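4.2 Reading the silt: what the Akus cores tell us about the harbour

We turn now to the part of the work that gave us the most pleasure, and the most trouble. The survey of the Abella shore described in Section 3 had already shown that the stone footings run well beyond the modern waterline. What it could not show was when the land behind them was lost, or whether people were still living there as the water came up. For that we needed mud, and the bay at Akus has wonderful mud.

The cores were taken along two lines, one following the drowned street and the other crossing it close to the western footings. Each was split lengthwise on shore, cleaned with a blade drawn across the face (never along it, which smears the thin layers), and logged the same day. We recorded colour, grain and shell content by eye and by touch before any sampling was done. In total 126 samples were kept for sieving, and a further 30 were set aside for pollen.

The sequence is a lovely one. At the base lies a stiff brown soil with root channels still open in it, so we can be sure that this was once dry ground. Above it comes a dark band rich in charcoal, fish bone and crushed pottery, and this is the layer we take to belong to the settlement. It is thickest beside the street and thins out quickly to the north. Over it sits a pale silt with freshwater snails, then a grey silt with cockles and other marine shell, and this second silt carries on to the present sea bed.

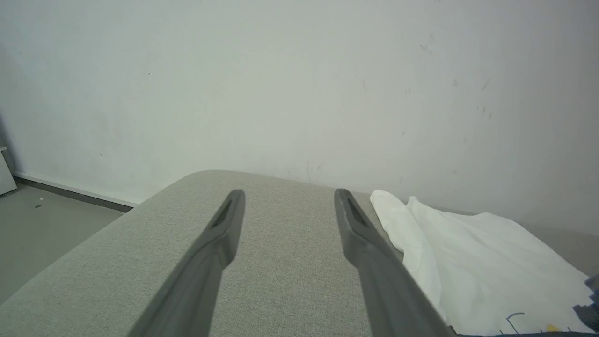

A reader of our first draft objected that charcoal and pottery wash about easily, and that a dark band in a sheltered bay might be nothing more than rubbish carried down from higher ground after the place was abandoned. It is a fair point and we went back to the cores with it in mind. Sherds moved any distance by water should be rounded at the edges and sorted by size. Ours are sharp, they come in every size the core tube could hold, and in the core nearest the street they lie flat on a surface of trodden clay. Several pieces from that surface join. We are happy to allow that some of the finer charcoal has drifted, above all at the northern end of the line, but the main body of the layer seems to us to be where people left it.

The freshwater silt was the real surprise! We had expected the sea to follow directly on the settlement, as it does at Butex further along the coast, where marine sand rests straight on a burnt floor. At Akus there was a stage in between. The snails are species of still, weedy water, and the pollen from the same depth is full of reed and sedge. Our reading is that a bar of sand or shingle closed the mouth of the inlet and that a lagoon formed behind it, slowly creeping up the lower end of the street. The footings of the western building were raised by a course at almost the same level, with smaller and rougher stone than the work below. It is hard to resist the thought that the people of the street were building against the rising lagoon, though the raised course has no dating evidence of its own and we put this forward as a suggestion only.

The change from the pale silt to the grey is sharp in every core that reaches it. There is no mixed zone to speak of - one can lay a fingernail on the line. A breach in the bar during a single storm would account for it very well. The deepest point of the contact lies 138 cm below the present sea bed, and from there it rises gently landwards, following the old slope.

Diving conditions set a limit on what could be checked directly. Visibility was poor through March, and the outer end of the second line was reached only on Saturday, June 9, 2018, when the water cleared enough for the upper footings to be drawn in place. The drawing confirmed the change in stonework and added a blocked doorway, which faces the street and had been missed altogether in the earlier survey.

Figure 2. Gray seat fabric at Akus, with clothing.
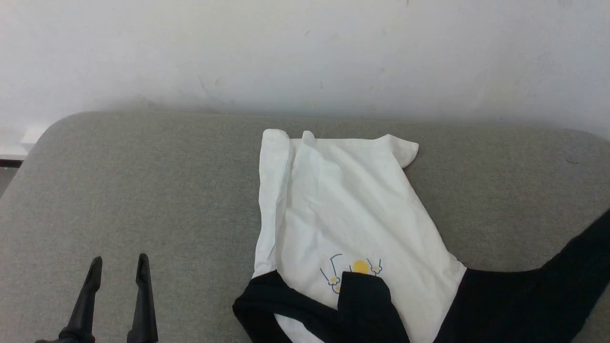
4.3 Comparison with Skillel

Skillel lies on the next headland and is the only other site in the district with a full run of cores. Its lower soil matches ours closely, down to the open root channels, and it too has a dark layer with pottery above. There the likeness ends. The Skillel layer is thin and patchy, the freshwater silt is missing, and the marine silt begins with a bed of broken shell. We would dearly like to know whether the two places were lived in together, or whether one took in families from the other as the water rose. The pottery is too plain to decide the matter, and we leave it open until the charcoal from both sites has been dated.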